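Jackie Lacroix @jlacroix_hoops
10 Dec 2022

1/ Okay, I promised a thread on my coffee with Khrystyna-Mariia Kostiuk and it's going to be long, sorry in advance. If you watched women's ball at Roussel back when the gym still had the pull-out bleachers, you know exactly who I mean.

2/ She was our center for 3 seasons and I was the backup point guard who mostly handed out towels. I hadn't seen her in forever. She walked in, ducked under the hanging plant by the door and hugged me clean off the floor. Same as ever!

3/ First thing she wanted to talk about was free throws. She hit 567 of them in college and she can still tell you about the misses. There's one against Fosard, late in her junior year, front rim, and I swear her face changed when she brought it up.

4/ (We lost that one by a point. I told her it was the refs. She told me to quit it.)

5/ After school she played overseas, 116 games in all, mostly for a club called Zendidska. Long bus rides, tiny gyms, a coach who ran the same zone all winter. She loved it. Her knee didn't.

6/ What I didn't know is how low she got when it ended. She said she moved back in with her mom and didn't touch a ball until the next February, when a neighbor's kid asked her to rebound for him in the driveway. "I was out there two hours in my slippers," she said.

7/ So now she runs Plelico, which is a Saturday-morning kind of thing in spirit but really goes all week. Middle school girls, mostly bigs, because in her words everybody wants to coach guards and the tall kids just get told to stand near the basket. 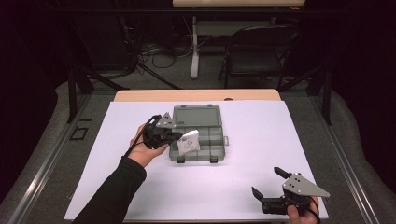

PART TWO: the gym stuff

8/ I went over to watch a session and wow, it's loud. She has them catching bad passes on purpose. High ones, low ones, ones that bounce off a shin. Then one dribble, drop step, finish. Over and over.

9/ There's a girl there, maybe twelve, already taller than me, who apologized every time she bumped somebody. Khrystyna-Mariia stopped the whole drill and made her set ten screens without saying sorry. She got to seven, laughed, and had to start over. By the end she was flattening people.

10/ It costs families nothing if they can't pay. She wants to raise $3000 before spring so they can rent the second court and stop sharing with badminton (badminton people, I love you, but your nets are in the lane).

11/ I asked if she misses playing. She thought about it for a while and said she misses the bus. The card games, everybody asleep on each other, somebody's awful music.

12/ Then she asked if I could come by and throw the bad passes, seeing as I had so much practice at it. Rude. I start next week.

13/ Old Roussel people, reply if you want to come shoot around with us after the holidays. Bring real shoes this time, Coach's rule still stands.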